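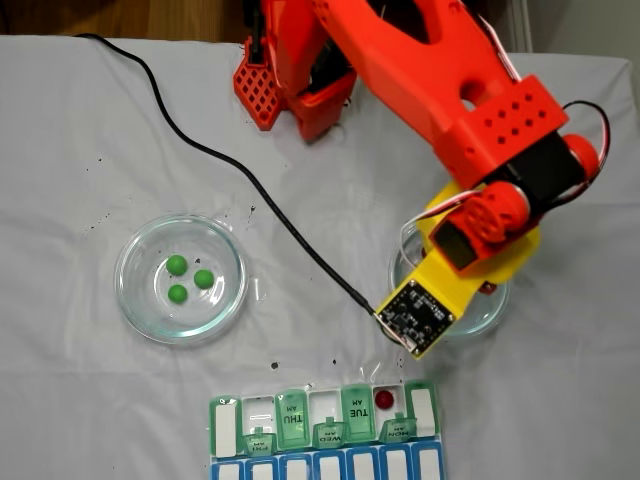 Bamcombe pit books – notebook, 21/01/2024

Long day on the wage books. Writing this up while it is fresh, and so that Hanyu Jiang can pick up from the right place.

Where we are

The second box from the Bamcombe colliery office is now through the first pass. That box holds the pay sheets, the lamp room book and a thin register of boys taken on under sixteen. The index stands at 2,763 entries. 916 of those have a surname but no usable first name, only an initial or a ditto mark. I had hoped the register would bring that number down more than it did.

Ditto marks: the clerk used them down the surname column as well as the place column, and he did not always start afresh at the top of a new page. Three pages in the lamp room book begin with a ditto that belongs to the last line of the page before. I had entered these as "no surname" last week. Corrected now. Anyone checking my early entries should look at the first line of each page before anything else.

The Tambunan question

Most of the afternoon went on this. The family asked us in August whether a man called Peter Tambunan worked at Bamcombe before he moved to the Bullbridge pit. The family story is that he came off a ship, walked inland looking for work and was given a start underground by a man he lodged with.

What I have so far:

P. Tambunan, haulage hand, in the pay sheets for eleven weeks running. The spelling varies. Twice it is Tambernan and once Tambinan, same lamp number each time, so I am happy they are one man.

The lamp number is 30. It passes to a man named Grornov the week after Tambunan's last pay. Grornov is also a surname I have not seen before in these books. No first name for him either.

No address in the pay sheets. The lamp room book gives "Bullbridge Row" against both men. I took this at first to mean they had come from Bullbridge. It is more likely to be the street of that name behind Bamcombe chapel, which the rate books list as company houses. I would not tell the family he was at the Bullbridge pit on the strength of this line.

Stoppages from his pay include rent in weeks four to nine only. Before and after that there is nothing. It could be that he lodged with somebody who paid the rent, then had the house in his own name for a while. It could also be that the clerk was behind. Other men on the same sheet have gaps in the same weeks, though not all of them.

So the lodging story is possible and not shown. I want the census page for Bullbridge Row next to me before I write to the family. Hanyu has a copy in the blue folder but it is the wrong end of the street. The part we want starts after the chapel house.

Reading problems

The ink on the pay sheets has gone brown and the totals column is hard going. I tried reading with the lamp low and to the left, which brings up the pen strokes on the heavier paper. It does little for the thin sheets at the back. For those I am reading each line three times and leaving a query mark if I get different answers.

The clerk's capital T and capital F are nearly the same. His T has a short tail to the left. His F usually has a small bar in the middle but he leaves it off when he is hurrying, which is most of the time towards the end of a page. I have gone back over every Farrow and every Tarrow. I now think there were no Tarrows at Bamcombe. That changed seven entries.

"Ripper" and "Riffer" are both in the trade column. They are the same job. Entered as ripper throughout with the original spelling in the notes field.

"Dat." in the trade column had me stuck for a while. Hanyu suggested dataller, a man paid by the day, and it fits. The men marked this way have their pay worked out on days and not on tons. I have left the entries as "dat." for now and added dataller to the word list.

Accidents

The lamp room book has a few notes in the margin in a different hand, smaller and in pencil. Most say "lamp not returned" with a date. One says "lamp brought up by brother". There is an injury on that day in the newspaper cuttings, a roof fall in the far heading, but the paper gives the name as Harris and the lamp belongs to a Harries. Probably the same. Not yet linked.

I have started a separate sheet for the pencil notes. Please do not type them into the main index. If they go in the notes field they will get mixed up with ours, and in a year we will not know which remarks are from the colliery and which are from us.

Things I got wrong

I numbered the loose sheets at the back of the second box before working out that they had been put in upside down. The numbers run backwards as a result. I have left them, as half are already quoted in the index, and put a note in the lid. Read from the highest number to the lowest to get the weeks in order.

I also told Hanyu that the boys' register covered both shafts. It covers number 2 shaft only. There must have been another book for the first shaft, and it is not in either box. The list that came with the deposit mentions "two small registers", so it may have been lost after the list was made, or the lamp room book may have been counted as the second. It is not very small.

Left to do

Census page for Bullbridge Row, chapel end.

Check Grornov against the chapel burials. Try it under K and G both.

Second reading of the pay sheets, weeks twelve to twenty. Hanyu to do this one without looking at my readings first.

Ask the record office if the missing register was ever copied.

Reply to the Tambunan family. A short letter is enough for now – the eleven weeks, the lamp number and the three spellings. Leave out the rent until the census has been looked at.

Third box not opened. The label says "stores and horses" and it is heavy. There may be farriers' names in it, and the stores book should have signatures if it was kept the way the rules said. I will start on it once the second reading is finished.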